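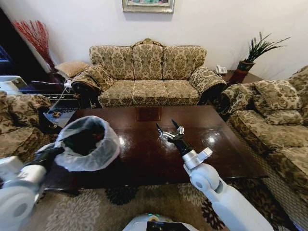 The Tinville grip fault was a recurring failure in household tidying robots running the Thevar control software. Left arm holds the trash bin by the rim, right arm clears the table. In the fault, the left gripper lost its hold setting after nearly 400 pickups and opened without a command. Logged at the Pistness test home, 308 drops in 3931 runs. No injuries.

Cause – a counter in the grip routine that was never reset. The force reading stayed normal, so no alarm was rasied. First blamed on thin bin liners slipping over the rim, later ruled out.

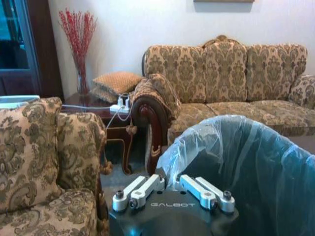 Surkorau, April 2025

A software fix was issued. Counter now resets at each new grip, and the arm stops if the fingers move without a command. Retested over 3000 runs, no drops. Older units still need the update by hand – owners were told to keep children clear of the arms untill then.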